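Mon 5 February

I got a message last week asking how I keep my little electronics projects from turning into a bird's nest of wires, and my reply got so long that I figured it should be a page. So this is how I lay out a breadboard or perfboard project before I connect a single thing. It works for a plant waterer, a doorbell, a weather station, whatever you've got on the go!

You don't need much: your parts, a board, a pencil, some grid paper and an evening when you're not in a hurry.

## 1. Draw it badly first

I used to skip this and I regretted it every time. Grab the grid paper and draw a box for each module, then write the pin names along the sides. It can be ugly. Mine look like a kid's treasure map. What you want to catch at this stage is the wire that has to cross the whole board, and if there's one of those, swap two boxes and see if it gets shorter.

My first weather station (I called it Flornel, don't ask) had the temperature sensor right next to the voltage regulator. The regulator got warm, so the sensor read about 20 degrees too high, and I spent a whole weekend blaming my code.

## 2. Pick a board that's bigger than you think

Whatever size your drawing suggests, go up one. The extra space costs very little, and you will want to add something later – a switch, a second light, a connector you forgot. I buy plain perfboard in packs from Cusberg and cut it down with a fine saw if I have to. Score both sides first or it'll snap in a wiggly line.

## 3. Place the parts dry

Now set the modules on the board without soldering anything. Start with the ones that can't move, like whatever needs to face the edge for a USB plug. Then put the things that talk to each other side by side. I tend to bunch my modules toward the middle and keep a strip free at the front for screw terminals.

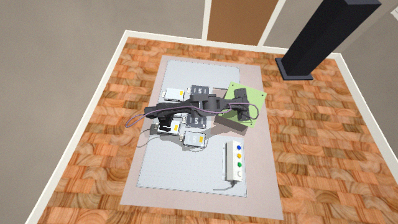 ## 4. Sort out power before signals

Run your ground line first, then your positive line. I use black and red for those two and never for anything else, even when I've run out of every other color. Check the pair with a multimeter set to continuity. If it beeps between power and ground, stop and find the short now, while there are only two wires to look at.

If a module is fussy, add a small capacitor close to its power pins. I keep a bag of 30 in the drawer and seem to use them up by May.

## 5. Add one module at a time

Solder the first one, power up, run a tiny test sketch. Then the next. Yes, it's slower! But when something quits, you know it was the last thing you touched. My Nusik doorbell has 21 connections and I tested it after each module, and it only took me one evening.

For signal wires, cut them a little longer than the straight path so they can lie flat. Pull them too tight and they'll pop off the pad when you flip the board over. A 1,000 ohm resistor is fine for most indicator lights, by the way, if you don't need them blinding.

## 6. Label it and put the drawing away safely

Fix your sketch so it matches what you really built, then fold it up and tape it inside the lid of the case. Write the supply voltage on there too, in big numbers.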